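The Bank Took 75 Dollars and I Wanted It Back

December 9, 2024

I don't read my bank statements as often as I should. I look at the balance on my phone, and if the number is close to what I had in my head, I close the app. That is how I missed a fee in August and didn't find it until I sat down to sort out papers for the year.

The line said "ACCT SVC ADJ" and the amount was $75. It came out of my checking account at Aravgate Savings, where I have banked since I moved to Pillville. I had no idea what it was. My first guess was that I had overdrawn, but the balance that day was $2,170, so it couldn't have been that.

I called the number on the back of the card. After the menu I got a man who told me it was a service adjustment. I said I could read that much, and what was being adjusted? He put me on hold, came back, and said he couldn't see the detail from his side and I would have to go to the branch.

The branch in Pillville closed last spring, so the nearest one is now in Brorkgate, a forty-minute drive if the bridge is open. I went on a Thursday morning. There were two people at the counter and a line that went back to the door. When I got to the front I was told that fees are handled at the desks, and for the desks you need an appointment. I made one for the following week and drove home.

The second visit went better. I sat down with Anel Motaung, who has the desk by the window, and she found the answer in a few minutes. The $75 was a research fee. Back in the summer I had asked for copies of old checks, because my landlord at the time, Reinhold Wiegand, said I had missed two rent payments and I needed to show him I hadn't. The copies came in the mail and Reinhold dropped the matter. I never thought about it again.

Under the bank's fee schedule, check copies are free if you ask for them online and the checks are recent enough. Mine were recent enough, but I had asked by phone, and whoever took the call entered it as account research, which is billed by the hour with a minimum. The minimum is $75. So I was charged an hour of somebody's time for two check images that I could have printed at home.

I asked if it could be refunded. Anel said she could send a request but the decision wasn't hers, and that fees older than 60 days usually don't get reversed. She was polite and I believe she meant it when she said she would add a note. She also gave me a printed copy of the fee schedule. It is longer than my lease.
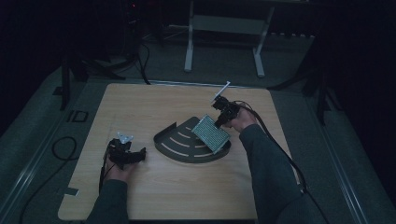 Two weeks went by with no word. I wrote a letter and kept it short - the date of the call, what I asked for, what I was charged, and the line in their own schedule that says copies are free. My neighbor Siriporn Suwannarat used to work in the back office of a credit union, and she told me to put the words "formal complaint" at the top, since that usually sends a letter to a different pile. I mailed it and sent the same text through the message center on the website.

Four business days later I had a credit of $75. There was no call and no letter. The line on the statement says "ACCT SVC ADJ" again, this time with a plus sign.

I'm glad to have it back, though I spent some of it on gas. If you want to try the same thing, write down the date of every call, and ask for the name of the fee as it appears in the schedule. The short code on the statement won't help you. Siriporn also says to ask at the start of any request whether there is a charge for it, and to ask them to note the answer on the account.

I haven't decided about moving my money. Bheki Gumede at work likes his credit union, but their only machine near me is in the Ngcobo building, and that lobby is locked at six. For now I have set an alert for anything over $20 that leaves the account. It has gone off twice, both times for groceries.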